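FOR IMMEDIATE RELEASE

Sep 29, 2023

Ciltico opens book-and-desk packing service for small moves

Urnard branch first, Hamada to follow in March

Ciltico, the small-moves company, today opens bookings for Desk & Shelf, a packing service for people moving one room and not a whole house. Students, renters, home workers. Anyone with a desk, a shelf of books and a suitcase.

Bookings open now at the Urnard branch. Hamada branch opens in March.

What it is

One packer, one visit, up to 10 boxes. Customer points, packer packs. Books first, then whatever lives on the desk, pens included. Clothes and bags stay with the customer unless asked otherwise.

Ciltico ran a trial over the summer with 143 households. Most of them had fewer than six boxes of stuff and had been quoted for a full van. Books were the number one complaint: heavy, bent corners, boxes giving out on the stairs. The new service is built around that.

"People leave the desk till last and then it all goes in one bag at midnight," the company said in a statement. "We would like to get there before midnight."

How the books are packed

Small boxes only. Hardcovers go in flat, biggest at the bottom, and the box is closed before it gets too heavy for one person to lift. Loose pens and pencils go in after the books, along the side. Glass is wrapped and boxed seperately. Packing is done on the customer's own table, so no floor space needed, and the box stays open until the customer has had a last look.

A hardcover with a reddish-pink cover and a silver pen in an open box on the table, with a ridged suitcase standing on the floor and a trench coat over the desk chair.

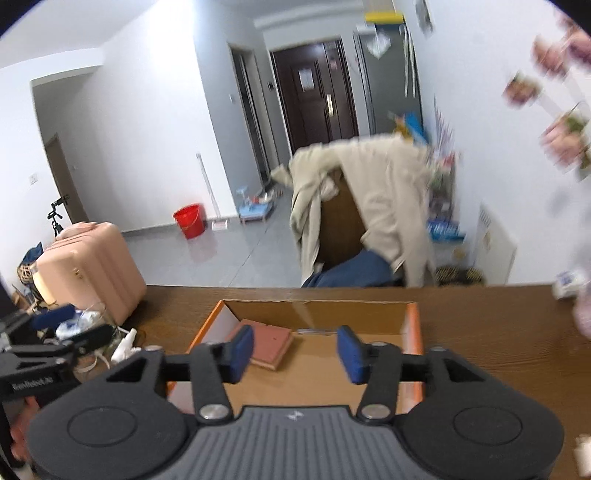 Prices and booking

Flat fee per visit, boxes and tape included. Up to four boxes is the small rate, five to 10 the standard rate. Quote is given at booking and does not change on the day. Cancel free up to the evening before.

Boxes are supplied by Gundham and can be handed back at any Ciltico branch once unpacked. Flat or made up, either is fine. Customers who already have boxes can use them, the packer will check the bottoms and re-tape if needed.

Not included: furniture, plants, anything bolted to a wall. Monitors and computers by arrangment, please say so when booking. Van transport is booked on its own, and can be the same day if there is a slot.

Where

Urnard: open now, daytime and evening visits.
Hamada: from March, daytime visits only to start with.

Further branches to be announced.

About Ciltico

Ciltico moves rooms, studios and small offices. Storage by the shelf is available at Urnard.

Media contact

Press desk, Ciltico, Urnard branch. Interviews and branch visits on request.

ENDS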